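Storing a table tennis paddle in a zip case: red side up or down?

Posted Feb 20, 2024 in Home & Hobby > Sports gear

Stamatia Gavalas

Hi all! I picked up table tennis again in September after a very long break (17 years, if you can believe it) and I finally bought myself a decent paddle and a proper zippered case. My old one lived naked in a gym bag and the rubber went shiny and dead, so I'm trying to be good this time.

Two things I can't figure out. First, the case has a mesh pocket in the bottom half, and I don't know if the mesh leaves marks on the rubber when it's all zipped up and sitting on a shelf for days. Second, the strap. It's long and it ends up everywhere, and last week I shut the zipper on it and had to work it loose for ages. Do people tuck it inside, or take it off?

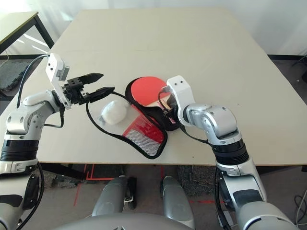
My case unzipped on the table, red side up, strap doing its usual thing.

I play at the Kava hall on Tuesdays and then the bag mostly just sits, so it's storage I'm worried about more than travel. Thanks in advance!

Ikechukwu Ajayi

Welcome back to the game! I've had a case in that racket shape for years and the mesh has never hurt anything by itself. What does leave marks is stuff IN the mesh. I kept two balls in the pocket of a flat case once and pressed a lovely pair of dents into my forehand side — they never fully came out. So keep the pocket empty or put something thin and soft in it, and you're fine.

If you want to be extra careful, get a cheap plastic protector sheet. Wipe the blade with a barely damp sponge after you play, let it dry with the case open (I give it twenty minutes or so while I make dinner), then lay the sheet on the rubber and zip up. Red up or down makes no difference at all if both sides are covered.

For the strap, I fold mine into a flat loop and lay it alongside the handle, where there's spare room. Don't put it across the blade. And keep the whole thing out of a hot car!! Heat ruins rubber quicker than any pocket will.

bikmont_lefty

just cut the strap off, I did mine day one and never missed it

Stamatia Gavalas

Thank you both! I'm not brave enough for scissors yet, but I tried the flat loop next to the handle and it closed without a fight. Protector sheets are on the shopping list.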